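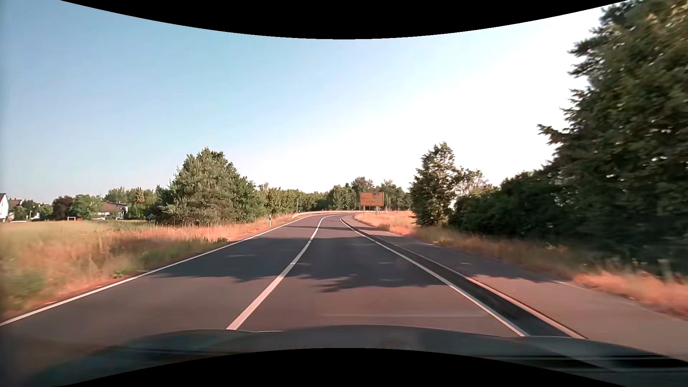

## 4. What people did with the correction

I went into this part of the study expecting to be bored. The Fletine story had everything a gossip page could want: a TV drama, a lead actor who quit in August, and a rumor that he'd been paid to stay quiet about it. Two days later the show's home paper in Dondulitz ran a correction saying there was no such payment. I figured readers would shrug and move on. They didn't, and I ended up reading comments for most of the winter.

My sample is 503 comments from the fan forum at Zumberg, all posted in the 30 days after the correction came out. I read every one twice, with a week in between, and changed my mind on 54 of them (mostly sarcasm, which I'm apparently bad at spotting the first time through). The codes I settled on are plotted by day in Figure 2.

**Figure 2.** Comments per day by code: accepts the correction, rejects it, ignores it.

The "ignores it" line is the one I'd ask you to look at. People kept talking about the money as if the correction had never been printed - even in threads where somebody had pasted the whole thing at the top! I had planned to treat these as readers who just missed it. But seven of the commenters had quoted the correction themselves earlier on, then went right back to the old version when a new thread opened. I can't call that missing it.

The rejecters were a smaller group and a lot louder. Their usual argument was that a paper would only bother to correct something that was true, and I have no idea how you answer that.

Lysenko, the other forum I looked at, is harder to read. Its moderators locked the main thread on the second day, so the talk moved into side threads about casting and reruns, and my codes don't fit those very well. I left Lysenko out of the counts and only quote from it in Section 5, where I get into how fans talk about the actor once the money drops out of the story.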